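Bring back the long season

Hryhorii Tkachuk
2 September 2019

The second season of "Vistside" will have eight episodes. The first had ten. The pilot order, back when the show was still called "Levchenko" after its lead character, was for thirteen. At this rate the fourth season will be a trailer.

I like the show. I have watched every episode twice and I will watch the new ones when they start in October. But I think the people who make television have talked themselves into a bad idea, and viewers have gone along with it. The idea is that shorter is better.

The case for it is easy to make. Old network seasons ran to 22 episodes or more, and plenty of those were padding. There was the clip show, the one where everyone got stuck in an elevator, the one where a cousin came to visit and was never mentioned again. Writers were tired by February and you could tell. Cut the season down, the argument goes, and you cut the bad ones.

What got cut along with them was time with the characters. In the first season of "Vistside" the night clerk, Oksana, has one good scene in episode three and another in episode nine. In between she hands people keys. A longer season would have given her an episode, maybe a slow one, maybe one that did nothing for the main plot. I would have watched it. Most of the supporting characters people still quote from older shows got that way because there were hours to fill and somebody had to fill them.

Compare "Imulley," a small-town comedy that ran for years in the afternoon slot where I grew up. It was cheap. The same kitchen set stood in for three different families' kitchens, with the curtains changed. Some weeks it was plainly bad. But by the end I knew how the mailman felt about his brother, and when the two of them finally sat down to eat together, it worked on me in a way very little has since. That scene took four seasons of mostly nothing to set up.

There is also the matter of waiting. Eight episodes released at once are gone in a weekend. Then comes a gap of a year and a half, sometimes two, and when the show returns I have to read a recap to remember who was poisoned. A weekly show used to keep you company from fall to spring. People talked about it at work, got annoyed with it, quit for a month and came back.

I know what the studios will say about money. A single episode of a big drama now costs what a whole film used to, and I do not expect anyone to make 22 of those. But that was a choice too. Not every show needs a ship sinking in it. Two people arguing in a hallway is still cheap to shoot, and it is usually the part I remember.

Graneo, the streaming service behind "Vistside," did try something different last year with its hospital drama, which ran for 18 weeks. Reviews were mixed and so was the show. Episode six should not exist. Still, I was there every week, and I could tell you the name of every nurse on that ward. I could not do the same for most of the prize winners I watched in the same months.

I am not asking for every series to go long. Some stories are eight hours and should stop there - a few are two hours and should have been movies. I would just like somebody to order a full season of something modest, hire enough writers so they can sleep, and leave it alone until spring.
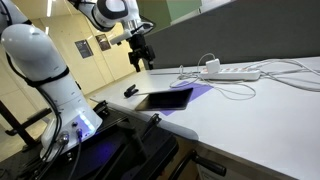

White robot arms, one with a black gripper.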